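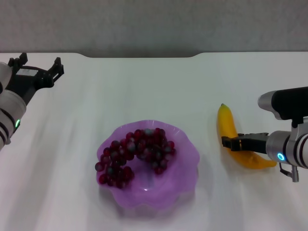

**Brundside, Oct 12, 2025**

Hello from all of us at Trominard! I'm Reda Saber, and I'm really chuffed to say our Fruit on the Table scheme is coming to Iketton next month, after a lovely first run in Brundside that started back in May.

It's a simple idea. We drop off fruit at shared kitchens and staff rooms, mostly grapes and bananas (they always go first), and it sits out in a bowl where people can help themselves. In Brundside we've handed out 1,365 bags so far, across 18 kitchens, and I've carried a fair few of them up the stairs myself!

Iketton gets two drops a week to begin with, and the first three months are free for any kitchen that signs up. You'll need a clear bit of table and a bowl – any old bowl, wavy edges very welcome.

Fancy joining in? Pop into our Murakami Street office and ask for me, or leave your kitchen's details at the front desk.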